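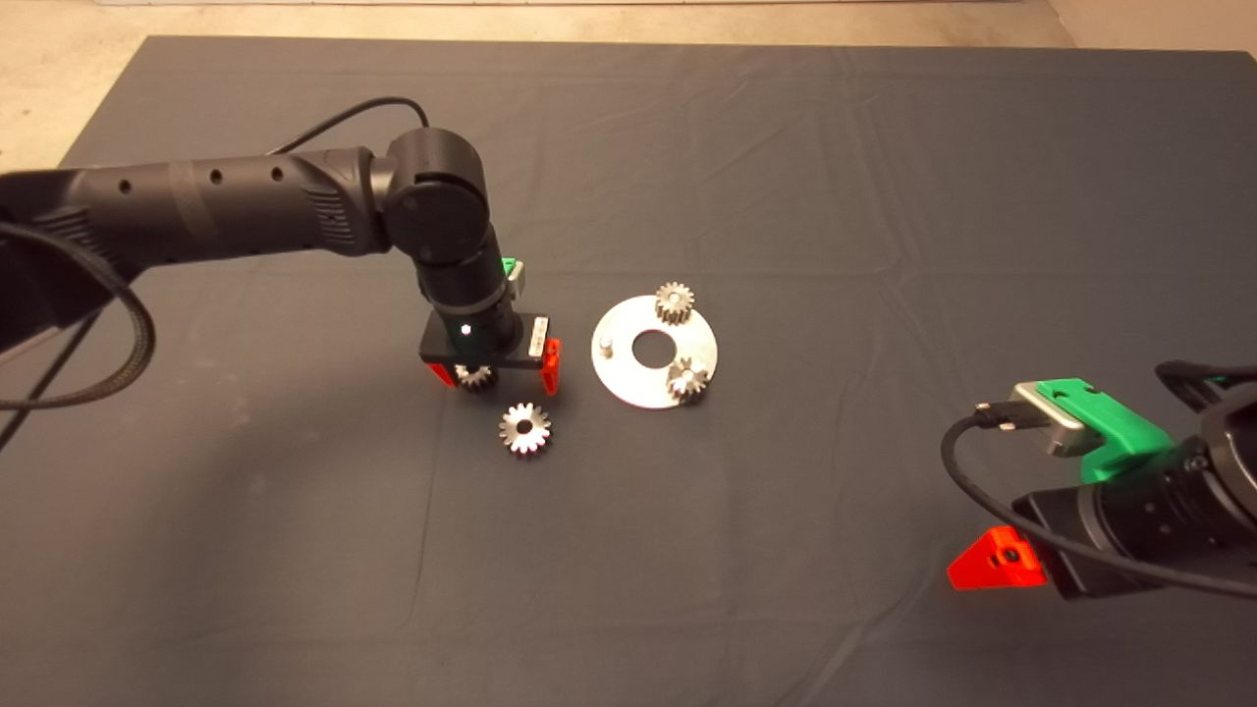

Left arm over the grey cloth, green bracket on the wrist.

January 25, 2018

Netetcombe link, carrying on from the last entry. Still getting the drop-outs on the Kendia SIM. Braulio Rosales drove the second Plaler router over this morning so at least we can swap like for like now.

Start of day: old Plaler on the window side, outside aerial, Kendia SIM. Signal fine on the status page. Link up. Left a ping going to the office box while I made tea, came back and there was a gap in it, then another. Both times the router still said "connected". So the modem thinks it has a session and nothing is getting through.

Things already ruled out (so we don't do them again):
- aerial lead. Swapped last week, no change
- power supply. Ran off the bench supply overnight, same gaps
- the office end. Mangubat line stayed up all through, pinged it from my phone during a gap and it answered straight away

Swapped to Braulio's Plaler. Same SIM, same aerial, same settings typed in by hand because the backup file wouldn't load (says wrong version, the new one has older firmware than ours, don't know why). Gaps again before lunch. So not the router hardware, or both are bad in the same way.

Put the Mangubat SIM in the new router. No gaps all afternoon. Slower though, and by a good bit. Video call was watchable but only just.

So it points at Kendia, or at how the Plaler talks to Kendia. Rang their business line. On hold ages. Chap was pleasant, said no faults logged for the mast, offered to "refresh the SIM from this end". Let him. Gap again before I'd finished writing up the call. He wouldn't say anything about idle timers, said he'd have to pass it on. Got a case opened anyway, the reference is on the whiteboard. Somebody please not wipe it.

Idle timer is my best guess now. Looked at the gaps properly and they mostly come after a quiet spell. With the ping going every second there are fewer of them, with it going every 60 seconds there are lots. Network is parking the connection and the router doesn't notice it has to ask again? Braulio thinks it is the mast handing us over to the other band and back. Could be both. His way would show up as the cell number changing on the status page, so I've set the page to log that. Log file is tiny, 2000 lines and then it eats its own tail, so it needs pulling off every evenning. Whoever is last out.

Tried locking to the one band before going home. The Plaler menu has it under "advanced" and then you have to reboot, it doesn't tell you that. Locked to the lower band: signal better, speed worse, gaps still there. One gap with no cell change in the log. That is one against Braulio but one gap is not much to go on. Locked to the higher band: wouldn't register at all, took 3 reboots to get the menu back. Don't bother with that again unless the aerial goes up higher.

Cost. Kendia contract runs to April, and there's a cap on it which we will hit if we leave a keepalive running on top of the normal traffic and somebody also does their software updates over it (you know who you are). Mangubat SIM is pay as you go and dearer per gig. If Kendia can't sort it I'd sooner pay the extra and have a link that stays up. Braulio wants both in, main and spare, with the router flipping over. Fine in theory, but the flip only happens when the router *knows* the link is down, and not knowing is the whole problem. There is a "check by ping" box in the settings. Not tried it. Needs a target that is always up, not the office box.

To do
- ping check on, failing over after 6 missed. See if it flips during a gap
- old firmware onto the old Plaler? Or new onto the new one, so they match. Match first, then test, otherwise we learn nothing
- pull log tonight (done, it's in the shared folder under netetcombe)
- chase Kendia with the times of the gaps, they asked for times
- longer lead for the aerial, the present one is stretched tight across the window catch
- label the SIMs!! Had them the wrong way round for a good part of the morning and had to redo the first run

Later: keepalive at every ten seconds, Kendia SIM, new router, lower band. Clean for almost an hour, then one gap, a short one. Better than it has been. Not calling it fixed. Leaving it on overnight with the log going and the cap warning set to email me and Braulio both.

Forgot to say, the clock on the new Plaler is an hour out, so add the hour when reading today's log. Will set it tomorow.

Last updated by BR, firmware note corrected
2 comments | 0 shares
Workshop notebook | Contact the workshop | Back to top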